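About Nadumbridge Books

Nadumbridge Books is a small publisher of romance and light fiction. We put out novels, novellas and short stories, mostly as ebooks, with paperback editions of anything longer than a novella. We have been doing this for ten years, and most of the authors who were with us in the first year are still on our list.

We started because we liked short romance and had trouble finding enough of it. At the time, a lot of publishers wanted full-length novels only, and writers with a good 20,000-word story had to pad it out or leave it in a drawer. Our first releases were all novellas. They sold well enough to pay for the next batch, and we carried on from there.

What we publish

Our books come out under four imprints. Each has its own newsletter, so you can sign up for the kind of story you like and skip the rest.

Nadumbridge is the main line. It covers contemporary romance, from sweet to fairly steamy. Small towns, big cities, office romances, second chances, friends who should have gotten together years ago. The heat level is listed on every book page, right under the price.

Nivero is our paranormal and fantasy romance line. It has shifters, witches, ghosts and a long-running series about a family of river spirits. Books in this line tend to run longer, and most belong to a series. We number the series books on the spine and on the cover so you can tell where to begin.

Chmielewska is for romantic suspense and mystery. There is always a love story in these, but there is also a crime, a missing person or a secret somebody wants kept. Some are funny and some are not. If a book has violence on the page, we say so in the content notes.

Murnavell is the newest of the four and publishes short stories and holiday collections. Most of what appears here is a quick read, something you can finish on a train ride or in a waiting room. Many Murnavell stories are extras that go with a Nadumbridge or Nivero series, such as a wedding the novel skipped over or a story about a side character readers kept asking for.

How we work with authors

We are a small press and we keep the list small. A new author usually signs for one book or one short series. We don't ask for first refusal on everything an author writes afterward, and plenty of our authors also self-publish or write for other houses under different names. We are happy to list those books on their author pages if they want us to.

Every manuscript gets a developmental edit, a copy edit and a proofread, and those are done by different people. The author sees the edits at each stage. Covers are designed by freelancers who know the genre, and authors see the first drafts and can ask for changes. We have the final say on covers, but it is rare for us to go ahead with one the author dislikes.

Royalties are paid quarterly. Statements show sales by store and by format, and they come with the payment. 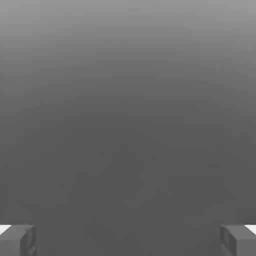

We don't charge authors for anything. If you get an email from someone who says they are with Nadumbridge and asks for a reading fee, a marketing fee or a deposit, it did not come from us. Please forward it to our office address so we can post a warning.

Submissions

We open for submissions twice a year, in February and again in September. The windows last 15 days. Outside those times the form is closed, and we can't read manuscripts sent by email – they pile up, and then they get lost, and that isn't fair to anyone.

During an open window we look at:

Novellas and novels in any of the romance genres above
Short stories for Murnavell, including holiday stories
Series proposals with the first book finished

We don't publish poetry, memoir, children's books or nonfiction. We also don't take fan fiction, though we will look at a story that began that way and has since become its own thing.

Send the whole manuscript, a one-page synopsis that includes the ending, and a few lines about yourself. You do not need an agent. You do not need a social media following either. Everyone who submits gets an answer, and the form will show you whether your manuscript is waiting, being read or with a second reader.

A note on endings

Readers ask about this more than anything else, so it has its own section. Every book from Nadumbridge, Nivero and Chmielewska ends happily, or at least happily for now. If a series follows one couple over several books, the individual books may stop at a difficult point, and the product page will say "ends on a cliffhanger" when that is the case. Murnavell stories are short and a few of them are bittersweet. Those are marked too.

Where to buy our books

Our ebooks are sold through the major online stores and directly from this site. When you buy from us, you get a file that works on any common reading app or device, and you can download it again from your account if you change devices. Paperbacks are printed to order and take a little longer to arrive than something from a warehouse. Independent bookstores can order them at the usual trade discount.

The first book in most of our series is discounted for seven days when a new installment comes out. The newsletters are the easiest way to hear about it. We also put one free short story on the site every month, and it stays up until the next one takes its place.

Libraries can get all of our ebooks and most of our paperbacks through their regular suppliers. If your library doesn't carry a title, a request from a cardholder often helps.

Reviewers and book clubs

We give out advance copies to reviewers, bloggers and booksellers. Fill out the reviewer form with a link to where you post, and tell us which imprints you want. We ask for an opinion in your own words, and a bad review won't get you taken off the list.

Book clubs can write to us for discussion questions. We have them for most of the full-length Nadumbridge and Chmielewska titles. Some of our authors will join a club by video for half an hour if the timing works – ask early, as December fills up fast.

Getting in touch

The contact form reaches our office, and messages are read on business days between 9 a.m. and 4 p.m. Eastern. For a problem with a download, include your order number and the device you are using. For typos, give us the title, the chapter and the sentence. We fix ebook errors as they come in, and the corrected file appears in your account automatically.

Rights inquiries, including audio and translation, should go through the rights form. Audio rights to several of the older Nivero titles are still available, and a current list is linked at the bottom of that page.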